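Astenthorpe: The Complete First Season (DVD)

Tarero Home Video
Format: DVD, 4 discs
Availability: In stock
Condition: New, sealed

Overview | Episodes | Extras | Specifications | Shipping and returns

Overview

Astenthorpe follows actress Roswitha Kofler through her first year back in the house she grew up in. Kofler spent most of her career on the hospital drama Pravuser, left when her character was written out, and signed on for a reality series a few months later. The cameras moved in with her. The result is a celebrity reality show with more driving, more phone calls and fewer parties than most shows of its type.

All 15 episodes are in this set, in the order they were first shown. Each episode runs 30 minutes without commercials. The season covers Kofler's divorce from her former manager, her return to the stage, a long argument with her sister over the sale of the house, and the start of her relationship with a set carpenter she met on Pravuser. Her mother appears in most episodes and has the final scene of the season.

The show was edited for broadcast in two versions. The set uses the longer version throughout. Viewers who only saw the season on television will find extra material in most episodes, including the full kitchen conversation in "The Ring Goes Back" and the audition that was trimmed to a few seconds on air.

What's in the box

4 DVDs in a standard-width keep case with a hinged tray
Printed episode guide with stills and credits
Fold-out family tree, printed on both sides
Outer slipcover (first pressing only)

The first pressing is limited to 2,851 copies. Slipcovers are not numbered. When the first pressing is gone, the set will still be sold, in the same keep case and with the same discs, but without the slipcover and the family tree.

Episodes

Disc 1

Back Through the Gate
Kofler arrives with two cars and a dog. Her sister has changed the locks.

The Lawyer's Lunch
Settlement talks begin. Kofler tells an interviewer that she would marry again, then spends the rest of the day explaining it to her relatives.

Red Carpet, Wrong Shoes
A film premiere in the city. Kofler runs into several members of the Pravuser cast, and one of them will not be filmed.

The Ring Goes Back
The former husband asks for the engagement ring. Long version, with the uncut kitchen scene.

Disc 2

Cold Read
An audition for a touring play. Kofler has not read for a part in years and says so to the director.

Dinner for the Cousins
The family meets to talk about selling the house. The soup is late and the talk goes badly.

What I Told the Magazine
A cover interview is published with a headline Kofler says she never gave. Her publicist drives out to Astenthorpe.

Opening Night
The play opens. Her sister sits in the back row.

Disc 3

Carpenter
The new relationship is made public after a photographer catches the couple at a gas station.

My Mother's Room
A quiet episode, mostly filmed in one room. Kofler and her mother go through old costumes and letters.

The Reunion Special That Wasn't
Pravuser producers call about a reunion. Kofler says yes, then no, then asks for time.

Children
Kofler talks with her doctor and with a friend about wanting a baby. Parts of this episode were left out of the broadcast version at the network's request.

Disc 4

The Offer
A buyer comes to look at the house.

Signatures
The divorce is final. Kofler goes to work the same afternoon.

Who Gets the Piano
Season finale.

Extras (Disc 4)

Commentary by Roswitha Kofler on "The Ring Goes Back," "My Mother's Room" and "Who Gets the Piano." Kofler recorded all three tracks alone. On the finale she stops talking for long stretches, and the commentary track is silent there. This is how it was recorded and is not a disc fault.

Deleted scenes, with optional text introductions by the editors.

"Before Astenthorpe," a short documentary on Kofler's career, from her early commercials to the last season of Pravuser. Contains clips from the drama.

Screen test, in which Kofler and her mother are asked to act natural in the kitchen and are told several times to stop looking at the lens.

Photo gallery, original trailers and the opening titles without text.
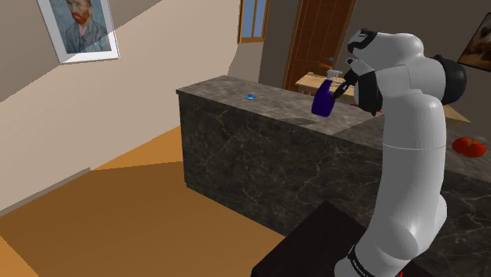
Purple spray bottle in the gripper of a white robotic arm. Computer rendering.

About the transfer

The season was shot on several kinds of camera, and the picture quality changes from scene to scene. Interviews and house scenes are the sharpest. Material filmed in cars and backstage is softer and has visible noise in the darker shots. No noise reduction was applied for this release.

Sound was remixed for home viewing by Lüthi, the audio house that handled the original broadcast. Dialogue is louder against the music than it was on television. Subtitles cover all speech, including the phone calls, which were not always subtitled on air. Two songs heard in the broadcast of "Red Carpet, Wrong Shoes" could not be cleared and have been replaced with library music. No dialogue was lost in the change.

Specifications

Title: Astenthorpe: The Complete First Season
Label: Tarero Home Video
Release: March 2023
Number of discs: 4
Number of episodes: 15
Episode length: 30 minutes
Picture: Color, widescreen
Audio: English stereo
Commentary: English stereo, selected episodes
Subtitles: English, English for the hard of hearing, German
Disc region: All regions
TV system: NTSC
Packaging: Keep case with slipcover (first pressing)
Content advice: Strong language, discussion of divorce and fertility treatment

The commentary tracks and the documentary have English subtitles only.

Playback notes

The discs are made for standard DVD players and will also play in most Blu-ray players and computer drives. If your player remembers where a disc was stopped, remove the disc and put it back in to return to the main menu.

"Play All" on each disc skips the recap at the start of every episode after the first. To see the recaps, choose episodes one by one from the episode menu. Commentary is switched on from the audio menu and stays on until you turn it off or take the disc out.

Some players show the wrong running time on Disc 4. The episodes and extras play normally.

Digital version

No download code is included with the DVD set. The season is sold separately as a digital purchase in the Tarero store. The digital version has the same long episodes but does not include the commentary, the deleted scenes or the documentary.

Common questions

Is there a Blu-ray?
No Blu-ray has been scheduled.

Are the Pravuser crossover scenes included?
Yes. The scenes filmed on the old hospital set are part of "The Reunion Special That Wasn't" and are complete.

Is the live interview from the night of the finale included?
No. The interview belongs to the broadcaster and was not licensed for home video.

Is there going to be a second season on DVD?
The second season is in the release plan for June. It will come in a matching case. You can ask to be told when orders open by using the notify button on the second season page.

Can I buy the slipcover by itself?
No. We can't supply slipcovers, episode guides or family trees as separate items.

Is any of the set signed?
Copies sold through this store are unsigned. Kofler signed some copies at the launch, and those were sold on the night.

Shipping and returns

Orders are packed in a cardboard mailer. If you order the set along with posters or clothing, the items may ship in separate packages at no extra charge. You will get a tracking number by email for each package.

Sealed sets can be returned within 30 days of delivery for a refund. Opened sets can be exchanged for the same title if a disc is faulty. Please tell us which disc and which episode is affected when you write, and keep the case, as we normally replace the single disc and not the whole set.

Small dents and corner wear on the slipcover are not treated as faults unless the damage happened in shipping. If the mailer arrives crushed or torn, take a picture of it before you open it and send it with your message.

We can't accept returns on sets bought from other stores. Please contact the store where you bought yours.

Related items

Pravuser: The Hospital Years, Collection One (DVD)
Pravuser: The Hospital Years, Collection Two (DVD)
Astenthorpe opening titles poster, rolled
Astenthorpe kitchen mug, white
Astenthorpe: Music from the Series (CD)

Add to cart | Add to wish list | Ask about this item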